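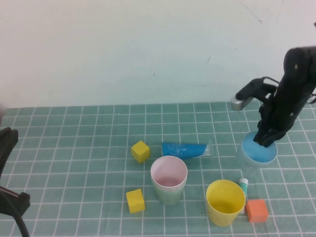
Mukitz Play Mat Set (mat, cups and cubes)

I've been selling this set out of my little shop in Berkdale since April 2018, and it's still the one I hand to people who come in saying "I need something for a two-year-old and I have no idea." The mat is green with thin white lines marking it off into small squares, which kids love for parking things on (mine used to give every cube its own square and get very upset if you moved one!).

The cups are plain plastic, in soft colors plus a good loud yellow. They stack, they nest, they hold cubes, they hold crackers. I've washed the shop set more times than I can remember and they go straight back on the table.

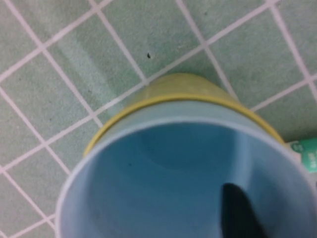 Light blue cup with the yellow one behind it.

The cubes are painted wood, and I'd call them chunky. They're easy for small hands to grab and pretty hard to lose under a couch, though I've managed it.

A few details:

Mat size: 39 by 22 inches, rolls up for storage
Cleaning: damp cloth for the mat and cubes, warm soapy water for the cups
Age: 2 and up
Price: $39
Ships from: our Sutter warehouse

We've sent out over 4000 of these now, mostly to families and a few preschools over in Litbridge. Cup colors vary a bit from batch to batch, so if you need to match a set you already own, drop me a note before you order and I'll go dig through the shelf. New mats come in each June.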